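Small side tables, snack pouches and stains – tips page

Updated in June, mostly because people kept asking the same things. Skip about, it's in no order.

The little side table

Every house has one. Two tiers, thin metal legs, wooden top, lives wherever somebody last wanted a cup of tea. Ours is a Flosis and it's done years of service in the kitchen corner as a landing spot for packets, post, keys, the lot.

Top goes dull first. Damp cloth, wrung out hard, then a dry one straight after. Don't leave the damp cloth sitting on it while you answer the door. That's how you get the pale square.

Oil it twice a year if it's bare wood. Thin coat, rub in, wait, rub off. If it's lacquered leave it alone, a bit of washing up liquid in warm water and nothing else.

Wobble – nine times out of ten it's one screw. Turn the table upside down on a towel, slacken all of them, press the legs square, then do them up a bit at a time going corner to corner. Still wobbles? Felt pad under the short leg. Cut it with nail scissors.

White metal legs pick up grey scuffs from the hoover. A melamine sponge takes them off, but go gently or you'll take the shine with it. Chips in the paint want a dab of enamel before the rust starts, nail varnish will do in a pinch.

Lower shelf: use it or lose it. If you don't put something there on purpose it fills up with carrier bags. Heavy stuff down low, always. Tins, the big bottle of oil, potatoes in a bowl.

Pouches and packets

Food pouches are a pain. They slide, they won't stack, they fall over in the cupboard and then there's one at the back from who knows when.

Stand them up like files. A shoebox works, a loaf tin works, I've got an Isaksson letter rack doing rice and sauces and it's the best thing in the kitchen. Labels facing out. Oldest at the front.

If the writing's in a language you don't read, put a strip of masking tape on the day you buy it and write what it is. Date as well. We once had noodles with what I thought was soup base and it was not soup base.

Open ones: squeeze the air out, fold the top over 2 times, peg. Bulldog clips hold better than the plastic bag clips, which all snap at the hinge sooner or later. Anything sticky gets decanted into a jar and goes in the fridge. Don't trust a peg with anything sticky.

Don't pile pouches on the edge of a small table. Put them flat in the middle, or in a tray with a lip. Any old tray.

Weigh out 200 g of rice once, into a mug, and draw a line on the mug. No more scales on the side every night.

Wire baskets on the wall

Mesh baskets are cheap and they show you what's in them, so things get used. Hang one off a rail or an upright and you've got a shelf that takes up no floor.

Cable ties are fine for fixing. Use 2 at the top and 2 at the bottom or it swings out when you reach in. Pull them snug, then snip the tails flush with nippers – scissors leave a spike that'll have your knuckles. Turn the heads round the back.

Small things drop through. Line the bottom with a bit of card or an offcut of shelf liner. I use Prakell liner as it doesn't slide but a cut up cereal box does the same job.

Wash the baskets in the bath. Old toothbrush for the corners, shower them off, stand them on end to drain.

Strips of little hooks are worth having as well. Scissors, tape, peeler, the measuring spoons that alway go missing. Wipe the wall with white spirit before you stick anything up and let it sit overnight before you hang any weight on it. Overnight, not an hour.

Brown stains on a pale floor

Pale patterned floors look lovely for a fortnight. Then tea, soy sauce, gravy, rust off a tin.

Fresh spill: blot, don't rub. Cold water first. Then warm with a drop of washing up liquid.

Old brown marks on vinyl – bicarb and water mixed to a paste, ten minutes, soft brush, rinse. Do it again if it's lifting at all. Try a corner first, the printed ones can fade.

Orangey marks are often turmeric or tomato oil. Washing up liquid neat, then leave the blind open. Daylight does a suprising amount on turmeric.

Rust rings: lemon juice and salt, but not on stone. Never on stone.

If it won't shift, a mat. No shame in it. Flostance do a thin wipe-down one that cuts with kitchen scissors, and it goes under the table legs so you don't get dents either.

Loud wallpaper in a small corner

Big flowers in a tight space, black and white, I'm all for it. Few things though.

Start the pattern in the middle of the back wall and work out, so the odd cuts land in the corners where they won't show. Buy one more roll than the sum says. Dust it with a dry paintbrush, top down. Splashes on washable paper come off with a barely damp cloth, on ordinary paper try a lump of white bread first.

Keep the furniture plain. Light wood, white legs, done. 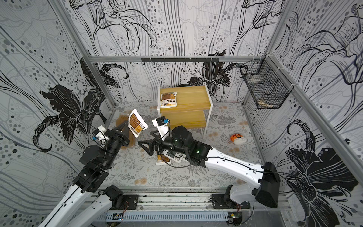
What can I put under thin metal legs to stop them marking a vinyl floor?

Felt pads are too small for very thin legs and drop off within weeks. Get rubber end caps, the push-on sort, measured to the width of the leg, and wipe the inside with a little soapy water so they slide on. Check them now and then for grit.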